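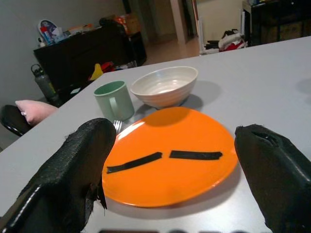

Orange plate, sage-green mug and cream bowl on one of the white tables

Print this page | E-mail this page

Visit report: Haslam tableware works open day, Plalthorpe

The Haslam works opens its doors to the public once a year, and this year's open day was on 30th June. I had meant to go for several years and had always found out too late. Tickets were free but had to be booked, and the works let people in by groups of 30 so that the walkways did not get too full. My group was the second one in. We were given ear plugs and a visitor sticker at the gate and asked to leave large bags in the cloakroom.

Getting there

Plalthorpe is not hard to reach by car but the signs for the works are small. Take the turning after the garden centre, not the one before it, which goes to the sewage farm. There was free parking in the lorry yard. The bus from the station stops at the end of the lane and it is a ten-minute walk from there, uphill. The path is gravel for the last stretch and I saw one family struggling with a pushchair. There is a smoother way in through the yard if you ask at the gate.

The clay end

The tour starts where the clay comes in. It arrives ready mixed, which disappointed me a little, as I had hoped to see the mixing. It is pushed out in long rolls and sliced, and the slices go to the pressing machines. Bowls and plates are pressed, and mugs are cast in plaster moulds with the handles put on afterwards by hand. We stood and watched handles for quite a while. A strip is dabbed with slip at both ends, pressed against the mug, then wiped with a sponge. The man doing it while we were there did not look up once.

The moulds wear out faster than I would have guessed. There were racks of old ones by the back door, waiting to be broken up. A few were for shapes that have gone out of the range, including a gravy boat that my parents had.

The kilns

Haslam has 2 kilns in daily use and an older one kept for trials. You cannot get close, but there is a painted line on the floor and you can feel the heat well before you reach it. The cars that carry the ware roll through very slowly. We were told that the works fires 740 pieces on a full load, and that a full load is what they always try to wait for. Seconds are picked out on a bench straight after the kiln and go into crates for the shop.

The noise here made it difficult to follow the guide. I would advise standing near the front of the group for this part, or reading the boards afterwards. They say much the same thing.

Glazing

Glazing was the part most people had come for. Mugs are dipped and plates are sprayed in booths with a curtain of water at the back. Wet glaze looks nothing like the finished colour. The green for the mugs goes on as a dull pinkish grey and the tubs are labelled in large letters to stop mix-ups. There was a try-it-yourself table with small test tiles. The queue was long and I did not join it.

The Allonia and Lodico ranges

After the glazing room we went through to a bright upstairs room with white tables, where the current ware was set out for people to look at and pick up. I found this more useful than the shop, where everything is stacked and you are worried about knocking something over.

Allonia is the plainer range. The sage-green mug is a simple cylinder with a loop handle, slightly darker green on the inside. I could get three fingers through the handle comfortably. The cream bowl is wide, with ridged rings round the outside and a smooth inside. The rings give you something to hold when your hands are wet, and I would expect them to need a brush now and then. I looked at the bowl for longer than anything else and came close to buying a pair.

Lodico is the bright one. The orange plate is round and very glossy, with a slightly raised rim. It is a strong colour for a table and looked better next to the cream and green than it did in the leaflet. The plate on our table had two strips of black tape across the middle. Metal forks had been put out as well so that people could judge the ware as part of a place setting. I thought the rim of the plate was on the low side for anything with a sauce.

There was a card to fill in with comments on both ranges. I wrote that I would like the mug in a larger size.

The shop and the café

Seconds were in the far room of the shop, in crates on the floor. Most of the faults were small: a pinhole in the glaze, a foot that rocked slightly. I bought 4 side plates in cream. They are wrapped in newspaper at the till and it is worth bringing your own bag, as the paper ones tear at the handles. Cards were accepted but the machine was slow and the queue went back to the door by lunchtime.

The café is in the old packing shed. It had soup, cheese rolls and a good fruit cake. Tea came in works mugs, and there were tables outside on the loading bay. The soup had run out by the time the third group came through.

Practical notes

The whole visit took me most of a morning. Flat closed shoes are required in the works and people in sandals were turned back to the gate, where there were some overshoes but not in every size. There are stairs up to the room with the tables, and a goods lift which staff will work for you. Toilets are by the café only, so go before the tour starts. Photographs were allowed everywhere except the trial kiln.

The seconds shop will be open again for the last week of August, without the tour. Next year's open day has not been announced. Bookings went quickly this time, so put your name down on the works mailing list if you want to be told.

Last updated: 30th June

Print this page | E-mail this page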